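Sorkuvik opens orders for the Divix hand kit

September 2019

Hi all, Pavithra Mudaliar here from Sorkuvik. I've been itching to write this one! Divix, our five-digit hand kit for two-armed robots, is now open for orders, and I get to tell you what's in it.

You can buy a single hand or a matched pair. Each comes with its wrist cable, a mounting ring and the Lenum software, which got a full rewrite in March (if you tried the old one, please forgive us and try again).
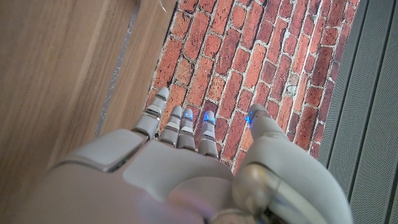 Setup used to eat a whole afternoon. We've got it down to two hours for a pair, and Helmi Rantala, who runs our support desk, will stay on the phone with you the whole way if you like. She's very patient, I've tested this.

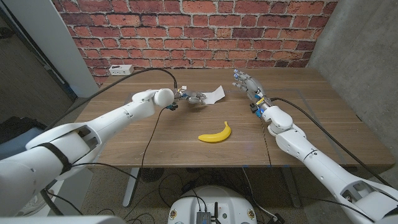

A pair of hands at the table, with a banana and a crumpled sheet of paper.

Every order includes three training sessions by video and a spare set of fingertips. Longer cables are extra, and so is the Harju carry case, which I'd get if you travel to shows.
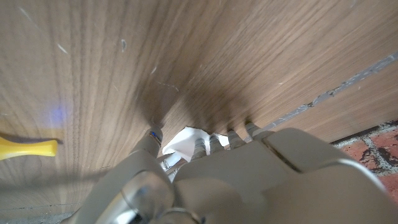
Light, floppy stuff is what customers ask me about most. Paper, tissue, wrappers, all the things that fold up on you! So we put a lot of our own practice time there, with the fingertips right down on the wood and something white and crumpled tucked in beside them. The small blue light on the longer finger comes standard, by the way.

Want a demo or a price list? Write to me at the Sorkuvik sales desk and I'll get back to you within two working days.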